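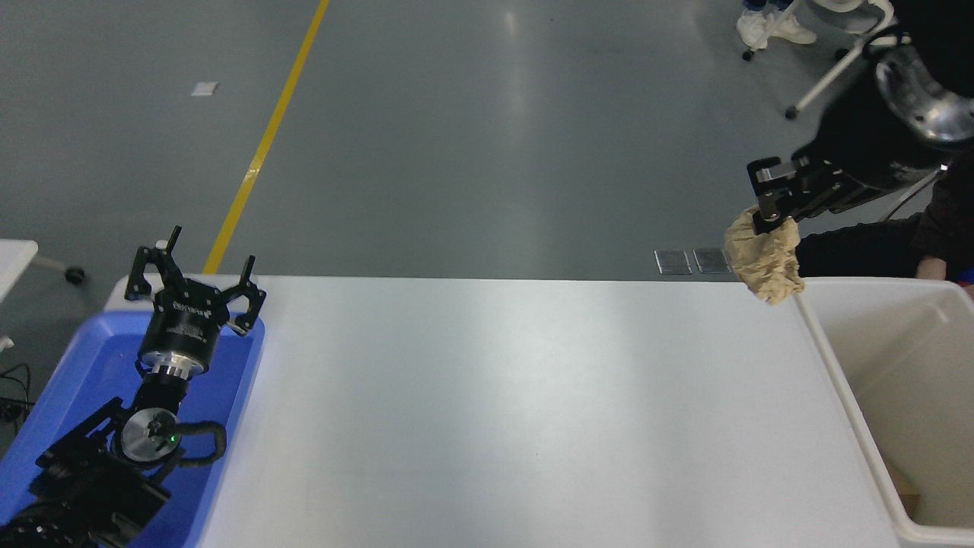 The right arm holds a crumpled paper wad over the rim of the bin. The left arm is folded at the tray end of the table.

Crumpled paper is an awkward test object. It has no fixed shape, it gives under pressure, and two wads made from the same sheet offer different places to grip. For the team behind Brorow, a control method for two-armed machines, that made it a sensible place to begin.

Most grasping systems pick a target point, close the jaws and lift. Brorow adds a step. After closing, the arm raises the object a few centimetres, pauses, and compares the measured jaw gap with the gap predicted before contact. If the two differ too much, it lowers the object and tries again from another angle.

The training set is small by current standards: 2,047 recorded grasps, collected over almost 10 weeks at the Tikusia laboratory. A further 115 were kept back for testing. With the check switched off, the arm dropped 32 of those. With it on, the number fell to nine, at the cost of a slower cycle.

Clémence Guillot, who leads the work, regards the time penalty as the main open problem. "The pause is fixed at the moment, whatever the object," she says. "A firm grip on a stiff piece of card doesn't need it."

Her group is now testing a variable pause, set by how far the jaws move in the first moments of the lift. Handovers between the two arms are harder - the second gripper changes the shape of the wad as it closes, and the prediction no longer holds. Those trials resume in August.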